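公開日の椅子

ブルトンの三階で、月曜の午後に
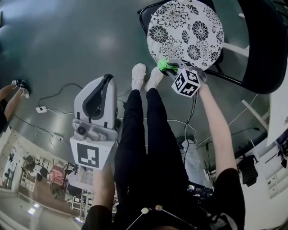 一　受付

イスル・ホンがブルトンの建物に着いたのは三時を少し過ぎたころで、三月の風に吹かれて髪はすっかり乱れていた。受付の机の向こうから、白髪のエンリケ・モレイラさんが立ち上がって、まるで親戚の子でも迎えるように両手を広げた。

「よく来ましたねえ、駅からは坂だったでしょう。みんなあの坂で一度は帰ろうと思うんですよ」

名札をもらうと、番号は七十二だった。朝からもうそんなに来たのかと驚いたら、エンリケさんは笑って、いや、一番から順に配るのをやめて好きな数字を選んでもらっているんです、あなたのは私が勝手に選びました、孫の家の番地でね、と言った。イスルはその名札を上着の胸につけ、何となく、番地のぶんだけ歓迎されたような気持ちで階段を上がった。

二　三階

公開日というからには、ガラスの向こうで立派な機械が黙々と働いているのを遠くから眺めるものだと思っていた。ところが三階は、誰かの引っ越しを手伝いに来たような具合で、床にはケーブルが這い、黒い事務椅子がひとかたまりに寄せてあり、その間を人がすいすい歩いていく。黒と白の四角い模様のついた箱が、あちらの手先にも、こちらの機械の下にもついている。

案内役のマダレーナ・モタは、話しながら必ず一歩近づいてくる人だった。

「これがフラミアです。手に持つほうも、台のほうも、まとめてそう呼んでいます。うちでは人が先にやって見せるんですよ。つかんで、持ち上げて、置いて。その手の動きを覚えさせるんです。今日は二百回が目標だったんですけど、お客さまと話してばかりで、ちっとも進まなくて」

ちっとも進まないのがうれしそうな言い方だったので、イスルもつられて笑った。

花柄の丸いクッションがのった椅子が、この日の舞台だった。白地に黒い菊のような花が咲いていて、祖母の家の縁側にあってもおかしくない。その縁のところで、灰色の二本の指が鮮やかな緑のものをはさんでいる。握っているのは黒い服の人で、うつむいたまま、自分の足もとまで点検するみたいに真剣だった。

「どうしてあのクッションなんですか」とイスルは小声で聞いた。

「ヴァルテルが家から持ってきたんです。うちの椅子は真っ黒でしょう、見学の方が座ってくださらないからって。そうしたら、座るより先に仕事に使われてしまって」

三　手に持ってみる

やってみますか、と言われて断る理由を三つほど考えたのに、口から出たのは「はい」だった。

持たせてもらうと、思っていたより手首にくる。指を閉じるのは簡単で、子どものころに遊んだ洗濯ばさみと大して変わらない。難しいのは開くほうだった。緑のものをクッションの端に置いて、さあ離そうとすると、どうしても少し押しつけてしまう。置いたつもりで、まだ持っている。

「みなさんそうなんです」と、横からヴァルテル・モライスが言った。大柄で、声だけがやけに細い。「離すときに、つい念を押すんですね。落とさないように、落とさないようにって。ぼくなんか最初の一週間、機械に念の押し方ばかり教えてました」

「それで、どうなったんですか」

「押しつけるのがたいへん上手になりました。卵で試す前でよかった」

イスルは四回やって、四回とも少し押しつけた。五回目に、そっと息を吐きながら指をゆるめたら、緑のものはクッションの花の上に、そのままの向きで残った。マダレーナが拍手をして、向こうの机で記録をつけていたイリディオ・セラーノまでが顔を上げ、鉛筆で机をこつんと叩いてくれた。

「今の、残していいですか」と彼は聞いた。「フラミアに見せる分に入れたいんですが」

「わたしのを、ですか」

「五回目だけ。いえ、四回目までもいただきましょうか。迷っているところも、あれはあれで役に立つことがあるので」

自分の迷いが何かの役に立つなどと言われたのは久しぶりのことで、イスルはどう返事をしたものかわからず、お願いします、とだけ言って頭を下げた。下げた拍子に名札が揺れた。

四　帰り道

お茶は薄くて熱かった。マダレーナは、来月にはウストンからも見学が来るのだと言い、そのころには台のほうも自分で椅子の上を片づけているはずです、たぶん、ええ、たぶん、と二度くり返した。ヴァルテルはクッションを持って帰りたそうにしていたが、イリディオに、続きがあるからだめだと断られていた。

坂を下りながら、イスルは右手を握ったり開いたりしてみた。開くときに、息を吐く。角のパン屋で丸いパンを二つ買い、袋を受け取って小銭を渡すとき、手のひらの上で硬貨をそっと離したら、店の人が不思議そうにこちらを見た。

バスはまだ来ていなかった。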